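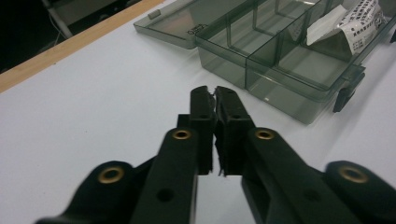

How to budget for hand-held grippers and their spares

The price on the quote is the easy number. What catches most small labs and shops is everything that gets used up or lost afterward: pads, screws, mounts, batteries, table space. These steps follow the order we used at Graltley when we planned our second purchase, and they should work for anyone buying between two and ten units.

Step 1. Write down the tasks first

List the objects people will pick up and the surfaces they will work on. Opening and closing small plastic boxes is hard on fingertips. Folding towels is easy on them. If you don't know your tasks yet, buy one unit and wait. Rodel Sison, who did our first order, bought four on the strength of a task list that changed twice before March.

Step 2. Separate the three kinds of cost

Use three columns on your sheet: purchase, consumables, and setup. Purchase is the gripper, its camera and mount, and the charger. Consumables are anything you expect to replace within a year. Setup is tables, lighting, storage and the hours it takes to calibrate.

Our purchase line came to $1,926 per station. Setup added $351, most of it for a table with a plain white top. Don't fold setup into purchase. Whoever approves next year's request will want to see that it was a one-time cost.

Step 3. Treat fingertip pads as consumables

Pads with a soft or fibrous face fray at the inner edge, and loose strands can end up between the tips. A worn pad still closes, so people keep using it. Decide now what counts as worn out. Our rule is that a pair gets changed when strands stick out past the face, and both sides get changed together.

Ask the supplier these questions before you sign:

Can pads be ordered separately from the fingers?
What is the smallest order?
How long is the lead time in writing?
Are the left and right pads the same part?

We had quotes from Hisel and Varma. The unit prices were close, but one of them sold pads only as part of a complete finger, and that settled it. For the first year we ordered 80 pads across all stations and had a few left over.

Step 4. Budget for small parts storage

Get compartment boxes with hinged lids, one per station, and keep the paper slip that came with each batch of parts in the same box. See-through boxes are worth the extra dollar or two – you can tell a compartment is low without opening it.

Step 5. Hold back a reserve

Set aside part of the total for things you can't list yet. Marilou Javier holds ours as a separate line of $1,270, and it can't be spent on new units. In the first year it went to replacement cables and one full finger assembly.

Step 6. Stagger the order

Buy half the stations, run them for six weeks, then order the rest with corrected numbers. Suppliers will usually hold a price that long if you ask. Get the hold date on the quote itself, along with the part number for the pads.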